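Desk drawers and small items: what changes in April

Since the move to the Borkley building, the shared desks on the second floor have been collecting things. Chargers, cables, adapters and earbud cases get set down and stay there. Ivone Furtado went through the lost items shelf before the break and logged 34 of them, most with no name attached.

Small three-drawer units are now going out to the shared desks. They take up very little room and can stand against the partition. We ordered 65, and almost 500 labels to go with them.

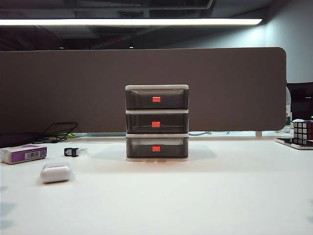
A three-drawer unit on one of the white desks, with the partition behind it.

Please use the top drawer for pens and clips, the middle one for chargers and short cables, and the bottom one for anything personal you leave overnight. The drawers do not lock – wallets and keys should go home with you. Long cables stay behind the desk.

If your desk has no unit by the end of the month, write to Leonie Wegener or call extension 282. Unclaimed items can be picked up from Ivone until April 14, 2019.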